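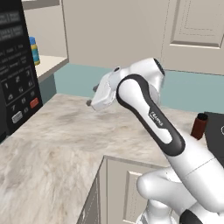

2 min read

Ticket: Okatach kitchen set, demo export short
Opened 24th June. Component: Sial recorder

Expected 780 demos, export holds 188. No error in the Tetard log. Replayed 30 of the missing ones by hand and all load. The filter drops any demo where the gripper idles for more than 100 steps before its first move. 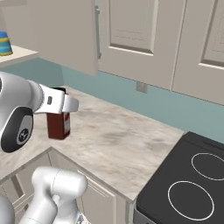
Gripper over the dark red box, cooktop at right.

Raised the idle limit in the Ustus config and started the export again – count pending. Idle steps should be trimmed at load time, not used to reject a whole demo. Leave the raw files where they are until the count matches. Trim patch is set for August.

Status: open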